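Salano Textile Reuse, Headwear Line
Progress report to the Korna Fund, May

Sorting and inspection continued at the Mazza site. Intake for the period was 1222 caps, of which 264 were set aside for repair. Baseball caps in light canvas remain the largest group. Each one is turned over on the table so the lining, panel seams and eyelets can be checked before grading.

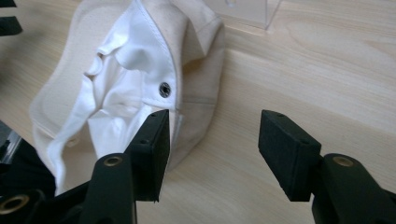 Bunched linings are still the slowest item at this stage. They have to be flattened by hand before the crown can be measured, and the time per cap has not dropped below 19 seconds. Eyelet faults were rare. Loose stitching along panel edges made up most of the repair pile.

Oltik delivered the second batch of storage bins, 20 in total. Labeling is nearly complete. Next period: finish the repair backlog and revise the grading sheet for lined caps.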